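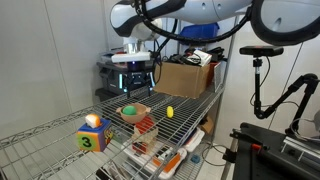
Progress report to Zenditz – Flusomier captions and subtitles work
Period: up to end of September
From: Līga Ķēniņš
For: Heino Vasiliauskas, cc Jhun Samonte

Heino, sorry for the bare style, wanted you to have it before the Friday call. Money table is in the separate sheet as usual.

Where we are

Subtitle track is in the main build. You can add one, type into it, drag the ends of a line, split and join lines. Saving works. Undo works for everything except joining lines that have different styles, where it brings the text back but loses the italic. Jaanus has a fix, not merged yet.

Import and export done for SRT and WebVTT. The third format on the list (the styled one, ASS) imports fine but export drops outlines on anything with a box behind it. Open.

Burn-in, i.e. drawing the subtitles onto the picture at render time, is done for left to right scripts. Right to left is drawn properly in the preview but the full stop jumps to the wrong end in the final render. Two different text paths, one for each. We knew this was ugly and had hoped to leave it. Can't leave it. See below.

Milestone 1, subtitle track and editing: finished, one bug outstanding as above.
Milestone 2, import and export: mostly finished. I'd rather not claim it this time.
Milestone 3, rendering: started, behind.
Milestone 4, manual and sample projects: started early, see further down.

Speed

The old prototype got very slow on long files. Jaanus used the Moura interview project as the torture test again, 3,601 subtitle lines on one track. In the spring build, scrolling the timeline with that loaded was hopeless, you let go of the mouse and waited. Now it scrolls the same as a project with no subtitles on my laptop and on the old desktop. The change was to stop building every line as its own clip and only draw those in view. Took Jaanus most of the summer and meant throwing out code we'd already been paid to write, which I did flag in the last report.

Opening the file is still slow. Not the fault of the subtitles as far as we can tell, it's the thumbnails being rebuilt each time. Outside this grant but Jhun may look at it in his own time.

One limit you should know about. Above 2,000 lines the search box stops searching as you type and waits for Enter. Deliberate. Users on the test build have complained a bit, mostly becuase there's no message telling them. Message is now in.

Rendering, the bad news

Tín has been through both text paths and wants to take out the older one completely. I agree with him. It's used by titles as well as subtitles, so taking it out means every old project with a title in it has to look the same afterwards, or close enough. He has put together a set of old projects to compare before and after, frame by frame. First run, 20 of them came out different. Most are line spacing, tiny, would never notice. A couple are plain wrong – a title that wrapped onto two lines now sits on one and runs off the side.

So Milestone 3 will be late. We'd like to move it to the end of the next period and swap with Milestone 4. No change to the total. Need a yes or no from you on this, please, it affects whether Tín turns down other work.

Testing with users

Test build went to the Wiline editors in the first week. They cut short news pieces and subtitle nearly all of them, so good people to annoy. Feedback in short:

Like – splitting a line at the playhead. Keyboard shortcuts for nudging start and end.
Don't like – the style panel. Too many boxes, font size is at the bottom. Moved to the top.
Don't like – new lines start at a fixed length whatever you type. Now stretches with the text up to a maximum, which can be set in preferences.
Asked for – reading speed warning. Was not in the plan. Jhun did a simple version in an afternoon, line goes amber when there is too much text for the time it is on screen. Off by default.
Asked for – speech to text. Said no. Far too big, and not what Zenditz is funding.

One crash reported, when deleting a subtitle track while it's playing. Fixed same day.

Manual and samples

Jhun has written the chapters on adding subtitles, on importing, and half of styles. Plain English, short. Screenshots will need redoing once the style panel settles so he has left them out on purpose. Sample project is two minutes of talking head with subtitles in four languages, one right to left so that we stop forgetting about it.

Translations of the menus: new strings were sent to the translators late, my fault. Expect gaps in the next release.

Staffing

Jaanus down to three days a week from now on, agreed at the start of the grant. Tín up by the same. No other changes.

Next period

Merge the undo fix.
Outlines on export, then claim Milestone 2.
Titles comparison down to nothing visible, then remove the old text path.
Finish styles chapter, screenshots.
Second test build to Wiline, and to anyone at your end who wants it.

What we need from you

Answer on swapping Milestones 3 and 4.
Whether the reading speed warning can be listed as part of the work or should be kept out of it. Either is fine.
Name of whoever now checks the invoices, the last one bounced back from the old adress.

Līga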